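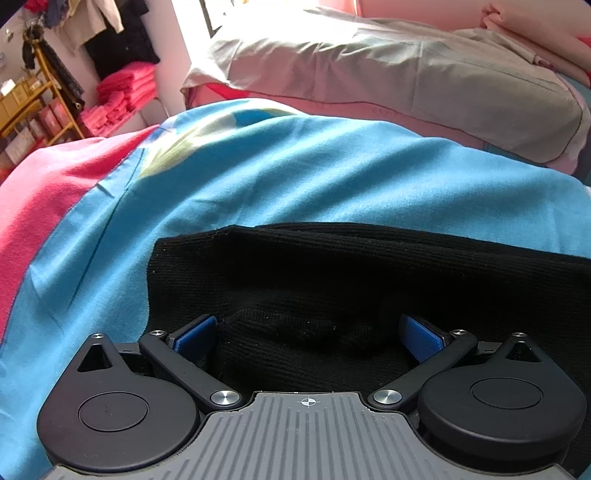

Figure 6. Black ribbed knit gathered on the bed, lint on the surface.

Garment Care > Grudholm Knit Guide > Section 4: Folding and Storing

4. Folding Knitwear on a Bed

This section covers sweaters, knit pants and other ribbed pieces that are stored folded. Woven shirts and trousers are covered in Section 5. Finish the washing and drying steps in Section 3 before you start.

CAUTION: Do not fold a knit that still feels damp at the seams or waistband. Lay it out again and check it later.

4.1 Preparing the surface

1. Clear a space on the bed wide enough for the full length of the garment. Pillows can stay at the head.
2. Pull the sheet tight and smooth it with your forearm. Ridges in the sheet will press into the knit.
3. Remove belts, pins and anything left in the pockets.
4. Run the Foda lint roller over the front, following the ribs. Turn the garment over and do the back.

Note — Lint is easiest to find on dark knits under a side light. If a lint sheet stops picking up, tear it off and use a fresh one. Replacement rolls are part no. 3772 and have 80 sheets.

4.2 Laying out knit pants

1. Hold the pants by the waistband and lower them onto the bed, hems first.
2. Separate the legs and set them side by side.
3. Smooth each leg from the hip down to the hem with a flat hand. Do not pull on the hem.
4. Straighten the seat last.
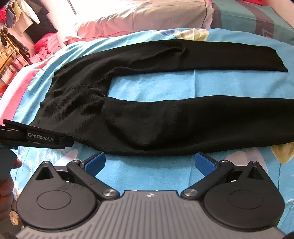
Ribbed knit holds a crease for a long time, so finish the smoothing before making any fold. Work on the widest part of the garment and check the seams as you go. The black pants on the blue sheet have their legs laid out parallel, but the hip and seat area is still crumpled and needs step 4. A sheet in a contrasting color also makes the outline of a dark garment easier to follow.

4.3 Folding

1. Bring one leg over the other and line up the hems.
2. Tuck the point of the seat inward so the long edge is straight.
3. Fold the hems up to the waistband.
4. Fold once more. For a Dobre shelf box, fold in thirds instead.

CAUTION: Do not hang heavy knits from clips. The clips leave marks and the legs will stretch.

4.4 Storing

Stack folded knits with the heaviest at the bottom. Keep each stack under 20 inches high — less if the shelf is open wire. Zolulach drawer liners can be cut to size with ordinary scissors.

Check stored knits each September and refold any that have slipped.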